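Can a robot arm do the sorting of plastic parts in a small repair shop yet?

Posted by Botond Lengyel
March 8, 2019

Hello all. I repair and resell used computers in a small workshop, and a large part of my day is not repair at all. It is picking up grey plastic parts, turning them the right way and putting them on the correct shelf. Covers, brackets, drive holders, all of them nearly the same colour and all with different clips and slots.

My cousin works at Geltinis and he tells me that machines do this kind of thing now without help. I have read the brochure from Dronen and it also says so, but the film on their page shows only square boxes on a clean belt. My parts are in a heap. So my question is simple: can I buy something today that does this chore, or should I wait some years more? I can spend some money but not very much, and I have no knowledge of programming. I have 311 different parts in my list.

Thank you in advance for the answers.

Hillus

No. Wait. The arms are good, the rest is not ready.

Barnabás Major

I would give a longer answer, as I have tried this with parts similar to yours.

It depends which piece of the chore you mean. Moving a part from A to B, when A is always the same place, is a solved thing and you can have it quite cheaply. Taking it from a heap is much more difficult. The camera must find where one part ends and the next begins, and with grey on grey it makes mistakes, mostly near a bright window. I have put a curtain and this helped more than the new software did.

The second difficulty is the holding. A person feels at once if the finger is on a flat face or in a slot. Most grippers in our price class feel nothing, they only close until the motor says stop. If a clip stands out of the part, the finger can push on it and the part turns away. In my test I made 423 picks from a mixed box and 135 of them I had to finish by hand. For a hobby it is a nice result, for a shop it is not.

My approach is now from below. I bring the fingertip under the part and press up a little, before I try any real grip:

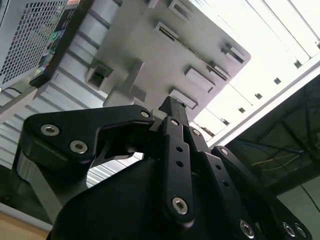
Oral wrote to me that this is the wrong order, and that one should first lay the parts separately on a tray, by hand if necessary, and let the machine do only the shelf work. I have thought about it and partly I agree. The laying out is boring, but you can do it while you drink your coffee, and then the arm has an easy task which it can repeat until evening.

So for Botond I would say: do not buy a complete system. Try one small arm with 2 or three kinds of parts, those you handle most often. Ask the seller to show it with your own parts, in your own light. If he wants to show it only with boxes, you have your answer.

Botond Lengyel

Thank you, Barnabás, this is very useful. I will begin with the drive holders and a tray. The curtain I can do already this week – the window is directly over my bench.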